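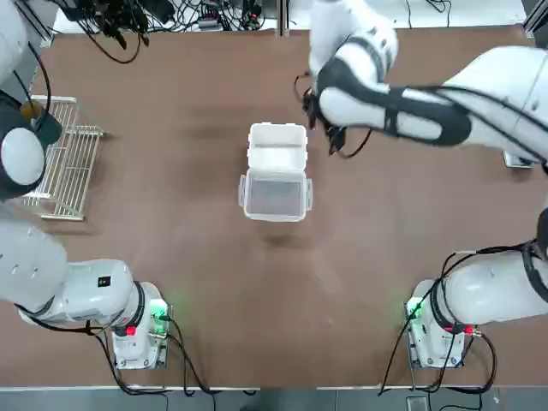
*Open storage box on a brown tabletop*

## Chapter 12 of Skeltberg: where does the POV break go?

**Gerasimos Vasilakis** | 12/28/18

Draft three of Skeltberg, 34 chapters, close third, past tense, two POV characters. Until chapter 12 the rule is one POV per chapter. Chapter 12 is the handoff at the Dindham rail yard and it needs both heads. Grella is in the signal box and sees the switch. Rweyemamu is on the platform carrying the wrong case and doesn't know it.

Current version runs 2,530 words in a single scene. I change heads once, at the moment the train pulls out, with no line break. Two beta readers stopped at the same paragraph and went back up the page. Options as I see them:

1. Line break at the change, no other edits.
2. Split into two chapters, Grella first.
3. Stay with Rweyemamu for all of it and let the reader learn about the switch in chapter 13.

The paragraph where they stopped:

> The last car cleared the platform. Grella let go of the lever. The case was heavier than it had been in July, and he moved it to his left hand before the stairs.

"He" in the last sentence is Rweyemamu.

---

**Līga Org**

The problem is the pronoun. Grella is the last named subject, so "he" binds to Grella, and the reader has Grella holding a case until the stairs contradict it. Put Rweyemamu's name in that sentence and test it again before you restructure anything. Then add the line break anyway. A reader who has had eleven chapters of one head each has learned a rule, and white space is the cheapest way to say the rule is suspended.

I would not do option 2. Two short chapters in the middle of a run of long ones will read as a pace change you may not want.

---

**Ctibor Hájek**

Disagree on option 2. What are the lengths on either side? If chapter 11 is the drive north and 13 is the interrogation, both are slow. A pair of short chapters in between is where a reader would expect the book to speed up.

Also disagree that the name fixes it. With the name in, you get:

> Grella let go of the lever. The case was heavier than it had been in July, and Rweyemamu moved it to his left hand before the stairs.

The grammar is clean now. But "heavier than it had been in July" is a judgment, and it arrives before the person judging. For half a sentence it is still Grella's thought. Reverse the clauses:

> Rweyemamu moved the case to his left hand before the stairs. It was heavier than it had been in July.

---

**Gerasimos Vasilakis**

Chapter 11 is the drive, yes. 13 is not the interrogation, I cut that in draft two. It's the hotel.

The reversed version is better. Taking it whichever way the break goes.

---

**Vendula Hájek**

Everyone has skipped option 3, and it's the one I'd use. If Grella sees the switch, the reader knows the case is wrong for the whole walk down the stairs. That's suspense, fine, but you only get to use it for a page and a half. If the reader doesn't know, the hotel chapter has a reveal in it. At present, what does the hotel chapter have?

---

**Gerasimos Vasilakis**

He opens the case. He already suspects from the weight.

---

**Vendula Hájek**

Then the reader spends that chapter waiting for him to catch up. Cut Grella from 12 and keep the weight line. It turns into a planted clue.

---

**Ctibor Hájek**

It costs him the signal box, though. Grella has no other reason to be in Dindham. Take her POV out and you have to explain in 14 how she knew.

---

**Līga Org**

She can tell it in dialogue in 14, two lines. The larger cost is that she would go 75 pages without a POV chapter, if I have the outline right from your July post. Long enough that her return will feel like a new character. You could move her to the front of 13 for a short section, after he opens the case and sees it's wrong, told out of order.
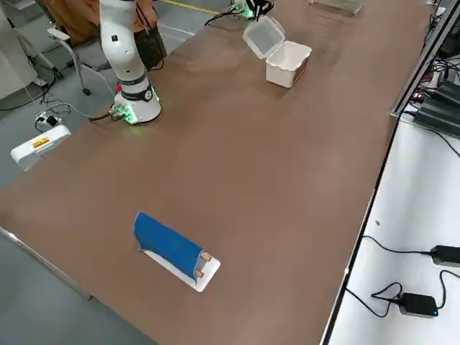 **Silvia Murín**

Out of order is a bad idea in this book. Nothing before chapter 12 leaves sequence, so you would be breaking two rules to avoid breaking one. Keep both heads, use the line break, and move the change earlier. Go to Rweyemamu before the train leaves, while he is still standing next to the man with the other case. The reader then has the full platform in his head with the knowledge from hers, and you get four or five pages out of it where Vendula counts a page and a half.

---

**Vendula Hájek**

That answers my length objection. It doesn't answer the hotel.

---

**Silvia Murín**

Shorten the hotel. Start it with the case already open on the bed.

---

**Gerasimos Vasilakis**

Trying Silvia's version first: break before the departure, reversed clauses, hotel opening with the case open. I'll keep a copy with Grella removed and give that one to the second beta reader. Will post both versions of the platform section when they're typed up.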